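Asteter Community Kitchen and Garden: Progress Report to the Cadau Fund
Reporting period: spring through October

Dear friends at the Cadau Fund,

Thank you for your patience with us over the summer, when our updates were shorter than we would have liked. The garden was in full swing and most of us had dirt under our nails from breakfast until supper, so this report is also a chance to catch up on everything we meant to write to you and didn't. We have tried to follow the headings in your form, though in a few places we wandered a little.

Where we are against the plan

You will remember that our proposal had two halves: rebuilding the beds on the Faton Street lot, and starting a cooking program for families who live within walking distance of it. The first half is done. We now have 32 raised beds where there used to be 28, and the extra four came from moving the compost bays against the back fence, which opened up a strip of good sun we had been wasting for years. Three of the old beds had rotted worse than we thought and had to be taken down to the ground. That cost us most of April, and it meant the peas went in late and never really forgave us.

The tomatoes more than made up for it. We planted a mix of slicers and paste types, staked them the way the older gardeners told us to, and had more than we could give away by the middle of August. Beans did well too. Squash did what squash always does. The carrots were a disappointment in the new beds, short and forked, and the gardeners agree that the soil mix we bought was too chunky for roots. We are sieving the top layer over the winter and will try again. 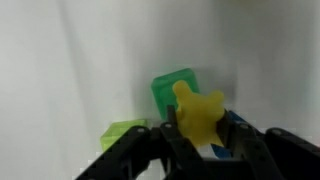

Watering was the other big change this year. Until now everything was done by hand from two spigots, and anyone who has carried cans across that lot in July knows how quickly good intentions wear out. Your grant paid for drip lines to all of the beds and for the timer that runs them before sunrise, at 5:30. We had one bad stretch in June when a connector near the gate kept popping loose and flooding the path, but a better clamp took care of it. Gardeners still water seedlings by hand, and I think they would be sad to give it up completely.

The cooking program

This half got off to a slower start. We had planned to open in May and did not hold our first class until the end of June - the gas inspection had to be scheduled twice, and then the range hood we had been promised was the wrong width. Once we were open, though, it went better than any of us dared hope. Over the season we served 372 meals at the long tables after class, which is a figure we kept carefully because you asked for it, and which we now find ourselves rather proud of.

The classes that filled first were the plain ones. Soup, bread, what to do with a whole chicken. A class on fermenting vegetables had to be offered again in September to fit everyone in, and we still hear from people who are keeping a jar going on the counter. The one on fancy pastry drew almost no interest, and we will let it go without much regret. Parents told us again and again that the hardest thing for them was having somewhere to put the children for an hour and a half, so in July we began running a children's table in the same room. It is noisy, but attendance at the evening classes went up as soon as we did it, and we would like to keep it as a permanent part of the program.

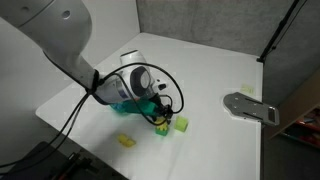

White robot arm with its black cables, at the table.

What we spent

The detailed sheet is attached separately, so I will only mention the places where we strayed from the budget. Lumber ran over, mostly on account of those three rotten beds. Soil came in under, partly thanks to a good price from the Šindelář yard, who also let us borrow their trailer for two loads. The kitchen line is very close to what we proposed. We did not use the money set aside for printing, as nearly everyone found us by word of mouth or by walking past the gate, and we would like your permission to move it to seeds and hand tools for next spring. The tools we have are tired. Several of the trowels are more tape than handle by now, and we could use another good wheelbarrow.

What we would do differently

We would order the lumber in February. We would also ask the gardeners what they want to grow before buying seed, which sounds obvious written down like this, but this year we bought first and asked later, and we still have a drawer full of kohlrabi.

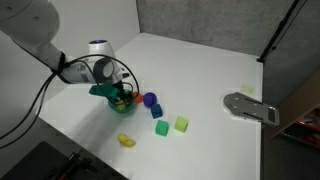

Sign-ups need some thought as well. Beds were handed out in the order people wrote their names down, and that favored those who already knew about us. Several families in the apartments on the far side of Faton Street heard about the garden only after the beds were gone. For next year we plan to hold back a few until late April and to knock on doors ourselves, with notices in the languages people there speak at home.

Coming up

The beds are being put to sleep now, with leaves on most of them and garlic in six. Cooking classes continue through the winter, every other week, with more soups and stews on the list and a bread class for beginners. We are pricing a small cold frame so that the greens can start earlier, and will send you the numbers once we have two quotes to compare.

If any of you are nearby, please come by on a class evening. Supper is usually on the table by 6:45, and there is always room for a few more chairs.

With warm thanks from all of us at Asteter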